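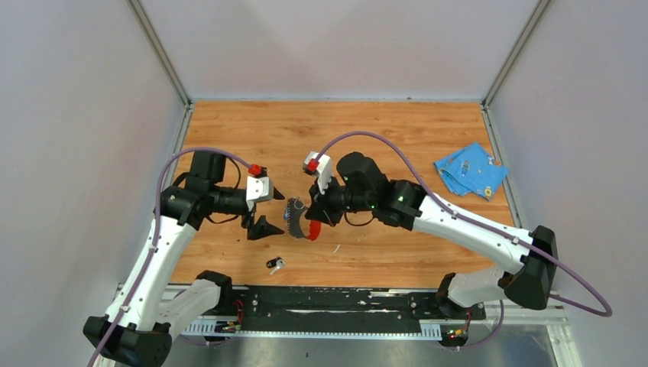 Efa Mostyn wrote in to say that orange-brown timber tops go with pale grey walls better than white ones ever will, and that I should stop telling people to paint everything white. Fair enough, Efa! I've changed the colour answer further down.

Wooden work surfaces: your questions
Last updated June 27, 2018

What oil do you use?
I've used Barbier hardwax oil for years, and my shed bench and my kitchen island have both had it. Two thin coats, a night between them, and wipe off whatever hasn't soaked in after fifteen minutes. People always put on too much (me included, the first time — it stayed tacky for a week and collected every bit of fluff in the house).

Will oil make my timber more orange?
A bit, yes. Most clear oils warm the colour up. Wet a small patch with a damp cloth and you'll get a fair idea of where it's heading. If you don't like what you see, try one of the oils with a touch of white in it, and do a test on the underside first.

So what colour should the walls be?
Efa has won me over on this one. A pale grey with an orange-brown top is lovely and doesn't show dust the way bright white does. I'd go for a washable low sheen if the bench sits hard up against the wall, as you'll be wiping splashes off it forever.

What grit do I sand with?
80 to get rid of an old finish, 120 after that, then 180, and stop. I know someone at the Pillton hardware shop will try to sell you 400. You don't need it on a work surface, and a very fine finish can stop the oil getting in. Always go with the grain! Cross scratches hide beautifully until the oil goes on.

How do I get rid of a black ring?
Usually that's a steel tin or a pan left on damp timber. Oxalic acid (sold as deck cleaner) will often lift it. Gloves on, windows open, rinse well, let it dry right out, then sand lightly and oil that spot again. Pale rings are easier and sometimes go with a bit of oil on a rag.

And the rags?
Lay them flat outside to dry, or soak them in a bucket of water before they go in the bin. Please don't scrunch them up and leave them in the shed. Oily rags can heat up on their own and catch fire.

How big is your bench?
The top is 2000 mm long and 31 mm thick. Fabrice Coste asked if he could go to 3000 with the same thickness, and yes, he can, with an extra pair of legs in the middle.

Can I screw the top straight down to the base?
I wouldn't if it's solid timber. It moves across its width with the weather, so use slotted brackets or those little figure-eight fasteners and let it shift. I learnt this one in Fleltness after a wet April, when my first top split along a join.

What do you clean it with day to day?
Warm water, a drop of dish soap, a well-wrung cloth, then dry it off. No vinegar, no spray-and-wipe. For dried glue I use a Sakari plastic scraper, held nearly flat so it doesn't dig in.

How often do you re-oil?
When water stops beading. My kitchen one gets done twice a year and the shed one gets done when I remember.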